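Housekeeping Basics, Handout 4: The Bedroom
Course leader: Mireille Le Goff, Tindwood evening classes

Welcome back, everybody! We got as far as pillows last time, so tonight we carry on with blankets and with all the bits and pieces that end up living on a bed (books most of all, in my house anyway).

Take the loose things off first and find them a proper spot. A paperback is best lifted upright by its two covers, with the spine facing you, so you can read the title as you shelve it. Then start the blanket at the wall side and work toward yourself, smoothing as you go, and leave the front edge for last. Let it hang a little over the side of the mattress.

A paperback held upright, and a blanket with a sleepy egg-yolk print: 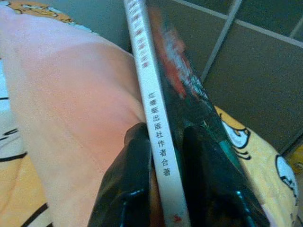
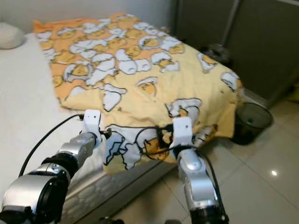

A busy print like the one Yevdokiia brought up in class is a forgiving thing, by the way, and hides small creases wonderfully. Plain colors ask for more patience. For next time, please make your own bed twice, once quickly and once slowly, and jot down which corners gave you trouble.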